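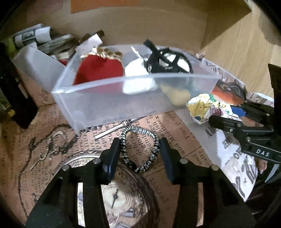 Hair tie on the table, black, white and gray

Pirkville Community Board > Home & Daily Life > Long hair and swimming, what works?

lanewater80
Posted 24th June
I started lap swimming at the Pirkville pool in October and my hair is past my shoulders. I swim 2,000 yards most mornings. My cap slides back by the halfway point and the ponytail comes out from under it. I've been using the ribbed hair ties like the one I posted. They hold fine on land. In the water they loosen up and I lose one every couple of weeks. What do the rest of you use?

Temitope Nwosu
Two low braids, crossed flat at the back of the head, then the cap. The trouble with a ponytail is the lump. The cap rides up on it and keeps going. I use small plain elastics, no metal piece.

breaststroke_bill
Disagree on braids. My daughter swam in braids for years and they stayed wet until dinner. A low bun at the nape is faster and you can take it down in the shower. Silicone cap over it, not latex.

lanewater80
I tried a bun. It gave me a headache after 800 yards. Maybe I'm twisting it too tight.

Salamatu Ekpo
You probably are. Also move it lower. If the bun sits where the edge of the cap crosses, the cap pulls on it every time you turn to breathe.

My hair is coarse and thick and a regular cap doesn't fit over it at all. I buy the long hair size. It looks ridiculous and it stays on. Wet your hair with tap water first and put a little conditioner on the ends. It takes up less pool water that way.

breaststroke_bill
Please don't put conditioner on before getting in a shared pool. It ends up in the water and it makes the cap slide. That could be half the original problem.

Salamatu Ekpo
A dab on the ends, under a cap. I've done it for years with no slipping. The people who skip the shower are putting more in that pool than I am.

breaststroke_bill
They shouldn't do that either. The sign at Pirkville says rinse before entering and no lotions or hair products. I didn't write it.

Temitope Nwosu
Bill is right about the sign. The Bremthorpe pool has the same rule. Plain water does most of the job anyway.

On losing hair ties, I keep spares at home and put a couple in my bag the night before. I also stuck notes up by my shelf so I remember the cap, towel and lock. 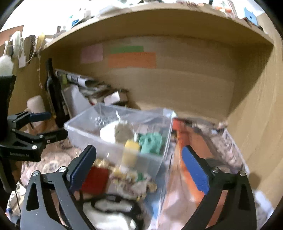
Shelf with the colored paper on the back panel

kickboardkate
Does anybody use the spiral plastic ones? I like them for the gym but they stretch out in chlorine.

lanewater80
Same thing happened to mine. I went through a pack of 2 in a month.

OK, I'll try the crossed braids this week with plain water and the cap I already own. If it still slides I'll get the long hair size. No conditioner until I hear from the front desk.

Salamatu Ekpo
Ask them about the conditioner and post what they say. I'll go by that.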